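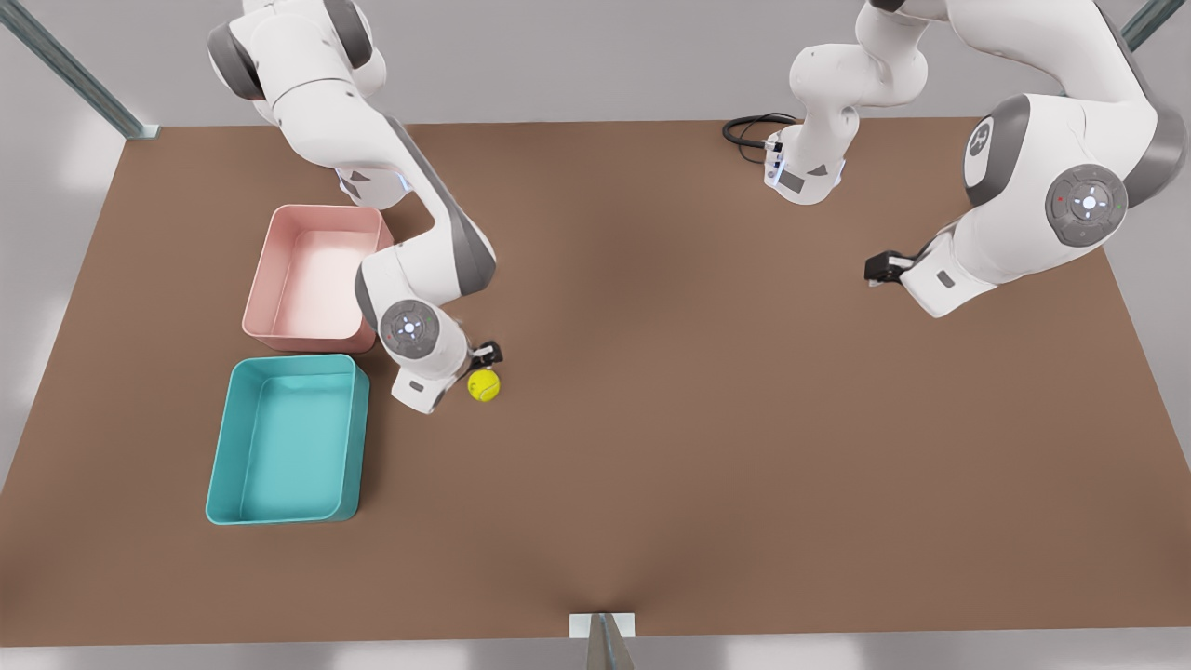

# Chapter 5: Storage Locations and Stock Rotation

Stock that cannot be found has the same effect on an order as stock that was never bought. This chapter covers how storage locations are named, how goods are assigned to them, and how older goods are issued before newer ones. Receiving and inspection were treated in Chapter 3 and are assumed to be complete.

## 5.1 Terms

A **location** is the smallest space that has its own address. It may be a shelf, a section of a shelf, or a single container. A **fixed location** holds one item only, even when the item is out of stock. An **open location** may hold any item that fits, and its contents are known only from the stock record.

Fixed locations are easy to learn but waste space. In the Gallis parts store, used as the worked case throughout this chapter, 62 percent of fixed locations were less than half full at the October count. Open locations use space better, but a single wrong entry can hide a full container of stock. 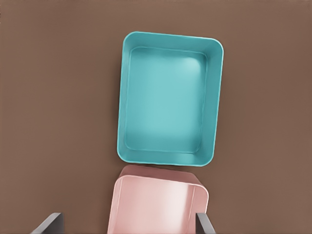 **Figure 5.1** Open tray, seen from above.

## 5.2 Container size

Small parts are usually held in open containers. Container size should be set by the quantity issued between refills, with an allowance for late supply. It should not be set by the quantity purchased. Bulk quantities belong in reserve storage, under a separate address.

Where two containers are kept for one item, the second is opened only when the first is empty. The empty container then serves as the signal to refill. This method needs no count, but it fails if both containers are opened together.

## 5.3 Rotation

Under first-in, first-out rotation, goods are issued in order of receipt. Goods with a printed expiration date are issued in date order instead, and the two orders may differ. Section 5.4 compares the methods using receipts from two suppliers, Clistex and Peson.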